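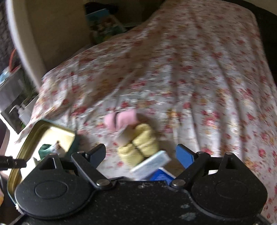 Petit bloc blanc, boîte bleue. Juin 2026.

Point d'avancement, observatoire des procès Irnine
À l'attention de Cadi Pritchard, Fonds Landeg

Bonjour Cadi, version courte, la longue suit avec les annexes.

Procédure. Toujours pas de date pour le second procès Plorndale. Les parties ont déposé un calendrier commun, le juge n'a rien signé. La défense demande l'automne, l'accusation ne s'y oppose pas. On garde l'hypothèse automne pour le budget déplacements.

Dossier. 2966 pages versées depuis janvier, toutes numérisées, index fait jusqu'aux pièces comptables. Reste les échanges de courriels entre l'éditeur et sa régie, mal scannés, à reprendre en partie à la main. Plus long que prévu.

Audiences. 32 suivies sur les 40 inscrites au plan. Les autres : renvois de dernière minute, sauf deux à huis clos, accès refusé. Recours écrit envoyé pour le huis clos, pas de réponse.

Publications. Chronologie en ligne, à jour. La note sur la saisie des comptes avant jugement est chez notre avocate, elle veut revoir le passage sur les honoraires bloqués. Pas de diffusion avant son feu vert. Le papier sur la liberté de la presse et les petites annonces a été repris par Zidau, sans coupes.

Dépenses. Traduction : dépassée. Transcriptions du greffe : sous l'enveloppe, deux factures pas encore arrivées. On demande a basculer le reliquat d'un poste sur l'autre, merci de confirmer par écrit, même trois lignes.

À faire d'ici le prochain point : finir l'index, relancer le greffe, entretiens avec les anciens salariés (un seul a dit oui pour l'instant, les autre attendent l'avis de leur conseil).

Le tableau financier part séparément, il manque encore une signature.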